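Does the "one bin" method work for anyone past the first week?
Home & Household > Clutter and Storage
27 replies
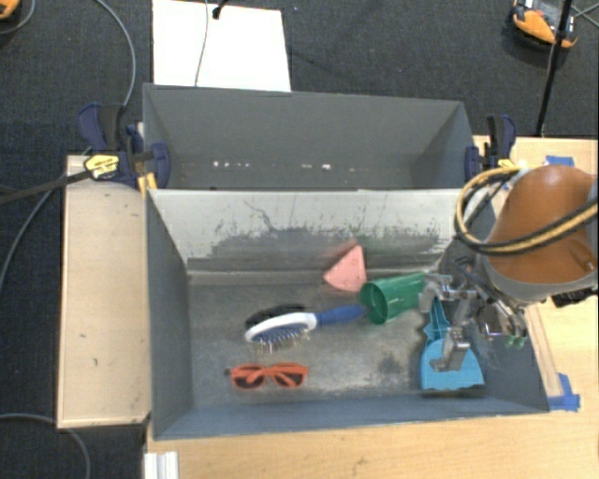

One of the two gray bins, mid-sort.

pandier_pat wrote:
OK, I'll bite. My sister-in-law swears by this and has been on me since November to try it. You get a big bin, you put it on a table where you can't ignore it, and all day long anything that's lying where it shouldn't be goes in. At night you empty it and put everything back where it lives. A second bin catches the stuff that has no home yet.

Picture is at the top. Hairbrush, sunglasses, a green cup, a dustpan, and the pink thing. Five things. I could have carried five things in my arms.

What am I getting out of the bin that I wouldn't get from walking a hairbrush to the bathroom? I'm asking people who have kept it up, please. I've already heard from the ones who started on New Year's and quit.

linen_shelf wrote:
We've kept it going for 4 years with three kids in the house. The point is you don't make five trips. You make one, at the end of the day, when you're going upstairs anyway.

Also, five things is great! Mine would have had socks up to the rim by lunch.

jikska wrote:
Four years of carrying a bin around isn't a system. It's a chore with a container. If your brush ends up in the bin every single day, the brush lives in the wrong place. Put a hook where people brush their hair and you're done.

linen_shelf wrote:
People in my house brush their hair in every room, Jikska. I'd need a lot of hooks.

Irfan Kwok wrote:
I'd like to talk about the hairbrush for a different reason. It's lying pins down on the floor of that bin, and the floor looks pretty rough. Whatever has been rubbing along the bottom of a bin like that is going on somebody's head. And there's a dustpan in with it. A dustpan!

I sold cleaning supplies for a long time and the one rule I never bent on was that floor tools don't travel with anything that touches your face or your mouth. You've got a cup with its open end right up by the brush handle. Would you drink out of that?

pandier_pat wrote:
The cup gets washed. I'm not an animal.

But fair about the dustpan. I hadn't thought about it as a category. It was out, so it went in. That's what the instructions say, anything that's out goes in.

Irfan Kwok wrote:
Then the instructions are bad.

moth_and_rust wrote:
Can we talk about the condition of the bin? That back panel has a band of scuffing all along the lower part, and then there's the one long squiggly scratch coming down from the upper left. How old is this thing? If you're paying organizer prices for bins that end up looking like that I have questions.

pandier_pat wrote:
Secondhand, both of them. My sister-in-law got them from a shop called Cortés that was clearing out its back room, and I paid her $30 for the pair. They came scuffed. I've gone at the inside with dish soap and with a magic-type sponge and the dark marks laughed at me.

moth_and_rust wrote:
$30 for two is fine then. I take it back. I was picturing one of those $200 "home reset" kits.

Sinéad Ó Ceallaigh wrote:
Try baking soda mixed to a paste, left on for 30 minutes, then a nylon brush. Scuffs that are something else's color rubbed off onto the surface will often lift. Scratches won't, you're stuck with those.

On the bigger question I'm on the fence. I used one bin for a year after a move and it was useful, right up to the point where I stopped emptying it. Then it was a box of things I couldn't find. I bought a second pair of scissors because the first pair was at the bottom of it.

jikska wrote:
Which is what happens to all of them. I've never seen one of these bins in a real house that wasn't half full of last month.

linen_shelf wrote:
You haven't seen mine.

jikska wrote:
Post it.

linen_shelf wrote:
It's 11 at night and it's empty, what would I be posting

demeck22 wrote:
Going back to the sunglasses, because I had to replace a pair this spring. They're just folded up in there with nothing around them. The first time somebody drops a mug in from standing height, that's a lens. I keep a cheap cloth pouch clipped to the side of ours. Glasses, keys and earbuds go in the pouch and everything else goes in the bin.

Sinéad Ó Ceallaigh wrote:
A pouch is a good idea. Otherwise you're digging under a dustpan for your sunglasses when you're already late.

jikska wrote:
So now it's a bin, a second bin and a pouch. Before long you'll have rebuilt a dresser.

demeck22 wrote:
I like dressers.

tallow wrote:
Nobody's asked so I will. What is the pink thing standing up at the back? Doorstop? Slice of something?

pandier_pat wrote:
I have no idea! That's my whole trouble with it. It's a pink wedge, narrow at the top and wider and rounded at the bottom, and no one in this house will claim it. It's been around since before we painted the hall. I should have put it in the second bin with the homeless stuff, but then it just goes from one bin to the other.

tallow wrote:
Throw it out.

linen_shelf wrote:
Do NOT throw it out. The day you throw it out you'll find what it came off of.

Irfan Kwok wrote:
Throw it out. Give it two weeks if you must.

moth_and_rust wrote:
Keep a jar. Mystery parts go in the jar. When the jar's full you tip out the lot and start over, and in all my years I've gone back into the jar for something exactly once. It was a chair foot.

pandier_pat wrote:
It won't fit in a jar.

moth_and_rust wrote:
Bigger jar.

pandier_pat wrote:
OK, I've read everything. Where I've landed for now:

Dustpan is out of the bin for good. It gets a nail in the closet next to the broom. Irfan, you win that one.

Brush goes back to the bathroom by hand, whoever finds it. If it's in the bin at night I want to know who did it.

Pouch for sunglasses, I'll try it. I have one from a pair I lost.

That leaves me with a cup, which belongs in the sink, and a wedge. So I'm asking again, what's the bin for? With the rules you've all given me there's hardly anything left that's allowed in it.

linen_shelf wrote:
Toys, mail, socks, chargers, library books. Do you have kids?

pandier_pat wrote:
No. Two adults and a dog who doesn't own much.

linen_shelf wrote:
Oh. Well, then I don't know that you need it. I assumed kids.

jikska wrote:
Thank you.

linen_shelf wrote:
That isn't me agreeing with you. In my house it works. In a house with two grown people who can walk a cup to the sink, maybe it doesn't.

Sinéad Ó Ceallaigh wrote:
I'd still give it a month before you drop it. The thing I noticed when I was emptying mine every night was which items kept turning up. Mine was tape. I moved the tape to the kitchen drawer and it never came back. You could use it for that and then get rid of it.

jikska wrote:
I could live with that version. Temporary.

pandier_pat wrote:
A month, then. Both bins stay on the table till then and my sister-in-law gets no updates, she'll only say she told me so. Trying the baking soda paste on the back panel tonight, so if anyone knows whether it dulls the finish, speak up before 8.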